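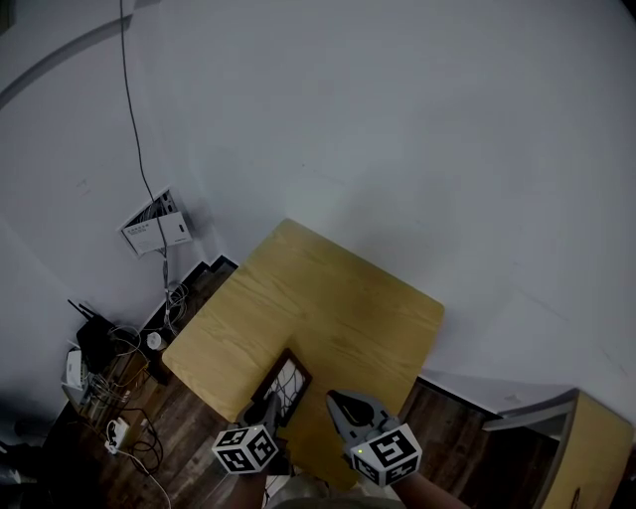
Ticket 757 – Carton line 2, Zusau plant
Opened Monday, December 13, 2021 by Dinesh Nishad
Status: open, in spirit if nothing else

Folder-gluer stops after 251 cartons and shows "blank missing". The blank is not missing. I have held it up to the sensor and we have both looked at it.

Cleaned the sensor, swapped the cable, restarted. Same stop.
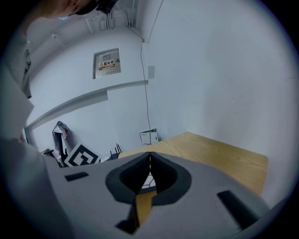

Rang Mittal, who supplied the board. They say nothing has changed since October, apart from the coating – so, something.

Grander support suggested raising the sensor threshold to 17. Did that. The line now runs nicely and also glues thin air, which the pharmacy customer is unlikely to want.

Set back to the old value. Old stock from Nundeck goes on tonight as a test.

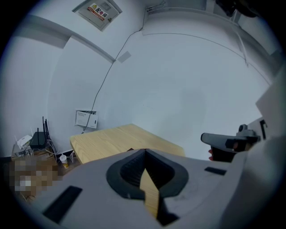
Grey housing, scuffed to the right of the opening.

Next update after the night shift.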